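Palance Starter Kit for Robot Clubs – Chess Clearing Set

Item 303 – in stock – ships flat in two boxes

I put this kit together after running a robotics club for a good few years, and getting fed up with sets that were brilliant for one session and then lived in a cupboard. The idea is simple enough. Your students get a robot arm to clear up after a game of chess. Pick up a piece, carry it over, put it in the tray, go back for the next one. It sounds like a doddle until you've watched a group of fifteen-year-olds try to get hold of a pawn without sending the bishop flying!

We first ran it at Wedon, as an after-school thing, and then as a proper team project in the run-up to the Brirkix Cup. The teams have it for most of a term, and I've sold it in pretty much the same form ever since.

What's in the kit

One chessboard, black and white squares
One full set of glossy chess pieces, plus two spare pawns (you will lose pawns)
One large tray with a raised rim
One yellow plastic bin
Printed task cards, 21 of them, from "move one pawn" up to "clear the lot"
A spiral-bound guide for whoever is running the club

The arm isn't included. I get asked this a lot, so I've put it up here where people might see it. The set was worked out on the Carrasco two-finger gripper, and the fingertip pads we sell separately are cut for that one. Other two-finger grippers should manage, but have a look at how wide yours opens before you order. You want 67 mm or more if you're going to do the bin cards, where the arm has to take hold of the rim.

How we run it

I start everybody on a nearly empty board. Three or four pieces, well spread out, and a whole session just on getting the fingers down straight. Then I let them have the back row, and that's when the groaning starts. The pieces stand close together, the tops are shiny and round, and a gripper that was fine with one pawn on its own suddenly hasn't got room to open. Some teams come in from the side. Some take the outside pieces first and work inwards. One of ours decided to nudge pieces apart before picking them up, and I thought that was rather clever (the judges weren't so sure, they lost marks for it).

If your arm has a camera at the wrist, even better. My teams drive the arm by hand first and save each go, then use the good ones to train it to do the job by itself. The guide has a chapter on this, with a simple sheet for keeping track of which goes were clean and which had a wobble in them. Please do get them to fill the sheet in. My lot hated it for a fortnight, and then they had a bad batch in January and were very glad to be able to find it again.
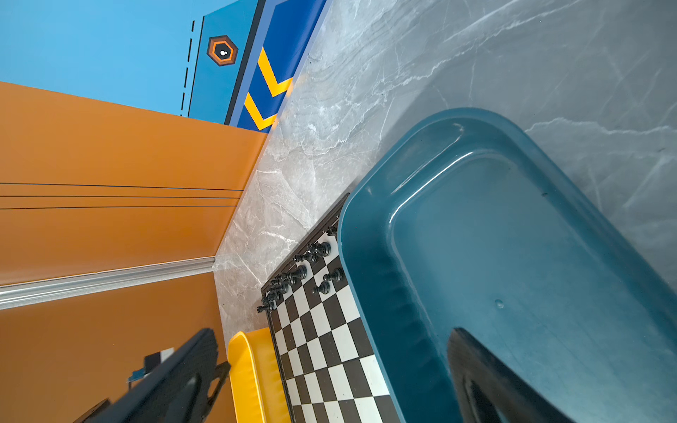 Something else I'd say is to move things about. Teams love to tape everything to the table and get it perfect, and then the arm falls to bits the minute somebody shifts the board a couple of centimetres. From card eight onwards the guide asks them to turn the board, swap the tray to the other side, and change which pieces are out. Scores drop like a stone the first time. They do come back up, it just takes patience and more goes than anyone wants to do. Our best team saved 522 before they were happy.

Looking after it

Wipe the tray and board with a damp cloth. The trays do pick up scuffs from the fingertips, and that's only cosmetic. If the pieces get greasy they'll slip, so a quick wash in warm soapy water before a competition is a good habit.

Spares

Single pieces, trays, bins and task cards can all be bought on their own, and there's a bag of mixed pawns which is easily our most popular spare. If you're a school and need an invoice, tick the box at checkout and I'll send one over before anything is charged.

Brirkix Cup teams – the current rules allow this set as it comes, but painted or weighted pieces have to be shown to the judges on the morning, before 9.30.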